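Grisdale Home Office
Stands & Holders > Phone stands > Hollex Floor Stand

Hollex Floor Stand for Phones
Black, with adjustable head and clamp
In stock

There comes a point in every working life when propping a phone against a mug stops being resourceful and starts being a bit sad. The Hollex is a tripod stand that goes on the floor and holds your phone up. It has no app, no light show and no opinion about your posture. We have sold it for longer than we have sold most of our chairs, and it comes back less often than they do.
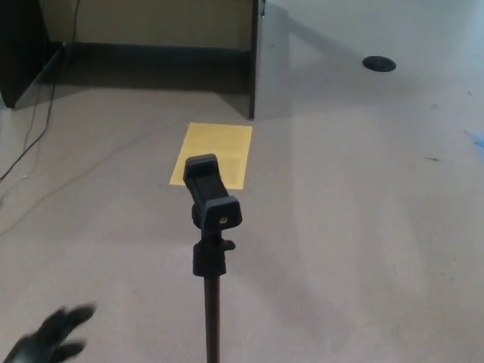

Most of the questions we get are about the head, so we'll start there. It turns and tilts, and one small knob keeps it where you put it. You'll find the knob sticking out of the side of the squat round block, below the clamp. Loosen it before you move anything. People who skip this step tend to write to us about stiffness. The clamp can be tipped a long way over, as it is beside the desk, and the gold-coloured dot on its face is a threaded insert, so please stop asking us whether a screw has dropped out.

Fitting your phone

Pull the raised jaw out, put the phone in, let the jaw close. The clamp opens to 90 mm, which takes nearly every phone we have tried, including a couple that had no business being called phones. Thick folding cases are a gamble. Take the case off, or measure across the widest part before you order. It won't hold a tablet. We know somebody has posted a picture of one holding a tablet. We'd like to see the picture taken five minutes later.

The pole

Thin, upright and easy to lose against dark furniture, as several shins have found out. Tighten the collars by hand only. If you need pliers, something is in the wrong place.

On carpet

Short pile is fine. On deep or shaggy carpet, spread the legs fully, press down once on the top of the pole and see whether it leans. If it leans, it will go on leaning. Keep charging leads well clear of the feet and leave some slack, or the first person through the door will bring the lot down.
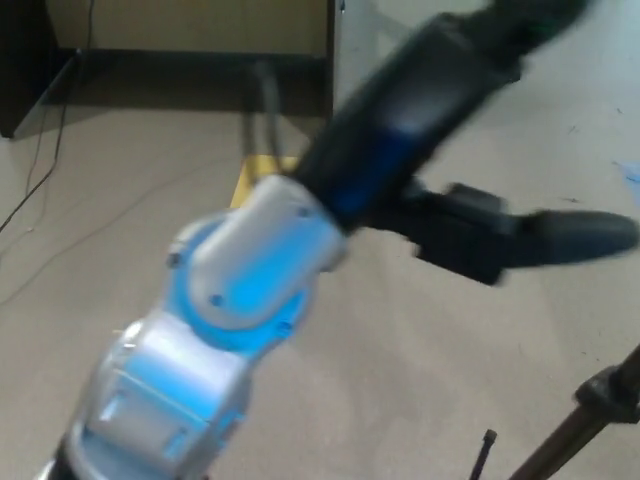
Page last changed: 19 Apr 2023

What's in the box

Floor stand
Adjustable head
Phone clamp
Folded instruction sheet (the drawings are better than the words)

Hollex or Farley?

We also stock the Farley, which is shorter, clips to the edge of a desk and costs less. If your desk has a good thick top and you only want the phone near your face for calls, buy the Farley and spend the difference on lunch. If you film your hands, read from the screen while standing up, or own a desk that wobbles when you type, you want the Hollex.

The Zakharchenko clamp, sold separately, fits the same head and has softer jaws. It is very nice. It is also more than half the price of the whole stand, and we have never managed to explain this to anyone's satisfaction.

Delivery and returns

Orders usually arrive within 7 working days. You have 30 days to send the stand back if you don't get on with it, in its box, with the clamp. We mention the clamp for a reason. The guarantee runs for 24 months and covers the knob, the head and the collars. It doesn't cover the phone, the mug, or anything the stand was asked to hold up at a wedding.

Spare clamps and knobs are listed under Parts.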